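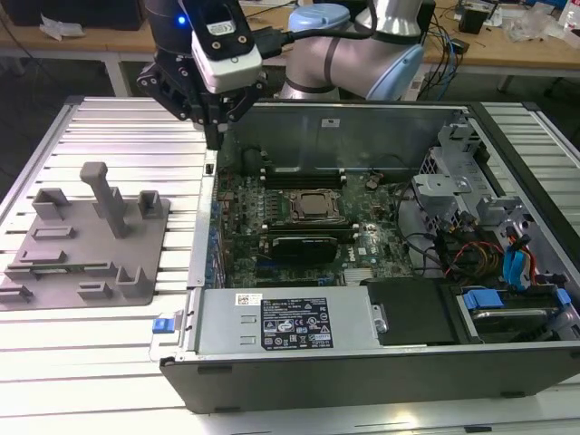 4. Teaching a workpiece to Otik

This section covers setting up a new workpiece in Otik, from the first scan to a dry run of the approach moves. It assumes that the arm is homed, the gripper driver is loaded and the wrist camera has passed the check in Section 3. If you are coming back to a workpiece you have already taught, go to 4.6.

The steps use a desktop computer case as the workpiece. Menus and field names are the same for any other part.

4.1 Before you start

1. Open the Cell tab and confirm that the arm, gripper and camera all show Ready.
2. Set the speed override to Teach. Otik will not open the workpiece editor in any other mode.
3. Take off the side panel of the case and lay the case flat on the table with the open side up.
4. Keep any fixture plate bolted where it was when the cell was calibrated. If it has moved, repeat Section 2.4 first.
5. Secure the case. A case that slides during the scan will give a good-looking model in the wrong place.

CAUTION: Unplug the case from mains power and wait for the time given by its maker before you start. Otik has no way of knowing whether a workpiece is live.

CAUTION: The fingers reach below the camera. The camera view does not show you how close they are to the workpiece on the far side. Watch the arm and keep a hand on the enable switch.

4.2 Creating the workpiece

1. Choose Workpiece > New.
2. Type a name. Names may use letters, digits and underscores. The name can't be changed later without breaking any plan that calls it.
3. Under Class, pick Open Enclosure. This tells the planner that the part has walls and that tools must come in from the open side.
4. Under Anchor, pick Outer Edges. Do not anchor to a cable, a connector or anything else that can shift.
5. Click Create. An empty workpiece appears in the tree.

Note: Class can be edited up until the first scan is saved. After that the field is grayed out.

4.3 Scanning

1. Jog the arm until the whole case is inside the dashed box in the live view.
2. Click Set Scan Center.
3. Leave Pattern at Dome unless the case has deep side walls. For deep walls choose Dome + Tilt, which adds views from lower angles and takes longer.
4. Set Exposure to Bracketed. Bare metal, such as a power supply housing or a drive cage, washes out at a single exposure and leaves holes in the depth map.
5. Click Preview Path. The arm does not move. Look through the drawn path for red segments.
6. If there are red segments, raise Standoff and preview again.
7. Hold the enable switch and click Run Scan.
8. When the scan ends, look at the Coverage value. Anything from 92 up is fine. Below that, use Fill Gaps, which plans extra views for the thin areas only.
9. Click Save Scan.

If the scan stops with error 820 (pose stream late), the camera frames and the joint readings have drifted apart in time. Close the live view on any other computer on the network and run the scan again. If it comes back, restart the Pomus bridge from the Services page. You do not need to re-home the arm after a bridge restart.

Also check the camera cable if the error shows up only at certain wrist angles. It should have enough slack to follow the wrist through the full pattern without pulling at the camera end.

4.4 Labeling regions

The planner treats every surface as something to stay away from until you give it a label. There are three labels:

Keep Out. No part of the arm or gripper may enter. This is the default.
Contact. The fingertips may touch this surface.
Soft. The shape is not reliable. The planner keeps extra distance and ignores the region when it locates the workpiece.

1. Open the scan and choose Label > Suggest. Suggestions are drawn as colored patches.
2. Go through the patches one at a time with Next. Accept or reject each one.
3. Paint all loose wiring as Soft. Suggest is good at finding thick bundles and poor at finding thin black cables on a dark background, so look for those by eye.
4. Paint the surfaces you plan to grip as Contact. For clips and release tabs, paint only the part the finger will press.
5. Leave the motherboard as Keep Out, including the memory slots and the processor socket, unless your task needs them.
6. Click Save Labels.

Note: Labels are stored with the scan. If you scan again, choose Label > Carry Over and then check the edges of each patch. Carry Over can be off at sharp corners.

Note: The label file holds up to 2,000 patches. The case model shipped with release 4, scanned and labeled by Griet Goossens at Nindport, uses 1,694. If you get near the limit, use Merge Neighbors on the Keep Out patches first.

4.5 Adding an approach pose

An approach pose is where the gripper waits before it goes in. Each Contact region needs at least one.

1. Select the Contact region in the tree.
2. Jog the arm until the gripper is over the case, with the fingertips clear of the highest wall.
3. Set the finger opening. Otik saves it with the pose.
4. Click Add Approach.
5. Look at the ray drawn from the fingertips to the region. Green means the straight path is clear. Yellow means it passes close to a Soft region. Red means it is blocked.
6. For a yellow ray, either turn the wrist and add the pose again, or tick Allow Slow Entry.
7. For a red ray, delete the pose. Otik will save a red pose but the planner will never use it.

Collision checks use the camera housing as well as the gripper. If a pose is blocked and you can't see the cause, turn on View > Tool Hull. It is often the camera against a side wall.

4.6 Relocating a known workpiece

1. Place the case in the cell. It does not have to match the taught position, but the open side must face up.
2. Select the workpiece and click Locate.
3. Compare the outline with the live view. It should follow the outer edges of the case on all sides.
4. If the outline is turned half way around, click Flip and Locate again.
5. Click Accept.

Locate must be run each time the case is moved, even by a small amount.

4.7 Dry run

1. Choose Plan > Dry Run and pick the approach poses to visit.
2. Leave Hover Only ticked. With this on, the arm goes to each approach pose and does not go in.
3. Hold the enable switch and click Start. Let go at any time to stop.
4. At each pose, press Pass or Fail on the pendant.
5. Save the log. A failed pose is disabled in the workpiece until you teach it again.

CAUTION: Do not clear Hover Only until every pose you mean to use has passed.

Cells with the Dalgleish force plate can go on to Section 5, Guarded Contact. On all other cells, go to Section 6.

Changes to this section: 4.3 and 4.6 revised 7th April, R. McIver. The Scan Center step now comes before Pattern. The old Quick Locate button was removed in the November release and is no longer described.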